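Home Racing Results Equipment Reviews Subscribe Contact

Equipment Review: Sarkora Heart Rate Girth Strap for Standardbreds

The Sarkora strap is a heart rate recorder intended for pacers and trotters in daily training. It fastens over the harness girth and stores its readings in a small unit clipped to the saddle pad. The Jaber Training Center at Estville used two of the straps from March until the close of the summer meeting, and this review is drawn from the records kept during that time. Both straps were purchased at the retail price of $129. The manufacturer had no part in the trial and did not see this report before publication.

In all, 1696 training miles were recorded, the greater part of them jogging miles on the Estville half-mile track. The horses were of mixed ages and included several two-year-olds in their first season. Readings were compared with those of the Skamell chest harness, an older and heavier system that the center has owned for several years.

Fitting is simple once the coat has been dampened under both contact pads. A groom familiar with the strap can have it in place before the bridle is on. The buckle lies flat and did not interfere with the hobble hangers on any horse in the trial. On narrow-chested fillies, however, the strap reached its last hole with very little to spare, and stables with many young horses should ask about the shorter size before ordering.

At a jog, the two systems agreed closely. In faster work the Sarkora strap was less consistent. Short gaps appeared in the record when horses were asked to quicken through the stretch, most often where the coat had not been wetted well enough. The Skamell harness also lost contact from time to time, but recovered sooner. For trainers chiefly interested in recovery rates after the mile, the gaps are of little consequence. For those who wish to study effort at racing speed, they are a real limitation, and the printed instructions should say so more plainly than they do.

The recording unit holds 50 sessions before the oldest is written over. This is sufficient for a small stable that transfers its records each week. A larger barn will find the limit inconvenient, particularly as the unit gives no warning when it is full. Several sessions from the April qualifying trials were lost in this way and could not be recovered.

Battery life was good. The maker states 300 hours of use on a single battery, and neither unit required a replacement during the trial. The display can be read in sunlight but is too dim for comfortable use in a barn aisle before 6 a.m., when much of the center's work is done. The buttons are small and difficult to press with gloves on.

No rubbing or loss of hair was noted on any horse. The stitching at the buckle end of one strap had begun to fray by the final weeks, and the center has since had it resewn by a local harness maker. The strap should not be worn in a race without first consulting the judges, as rules on recording equipment differ from track to track.

The Sarkora strap can be recommended to stables of modest size that want a dependable record of jogging work and recovery. Stables that already own the Skamell harness have little cause to change, except where its weight has been a problem with younger horses.

Care of the strap deserves a few words, as most complaints the center has heard from other barns concern pads that have hardened with sweat and dust. The recording unit must be removed before any washing. The girth sleeve and pads may be rinsed by hand, or placed in a zippered mesh laundry bag and washed on a cool, gentle cycle without fabric softener. Whatever bag is chosen, the closure should be checked regularly. On white mesh with a beige zipper, as in the close view with this review, the point to look at is the end of the zipper, where the tape stops against the mesh. A bag that has begun to part there should be replaced before a buckle works its way through. 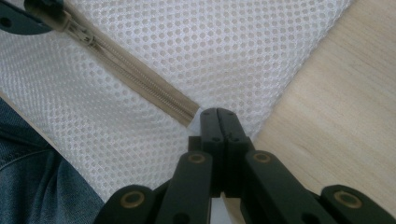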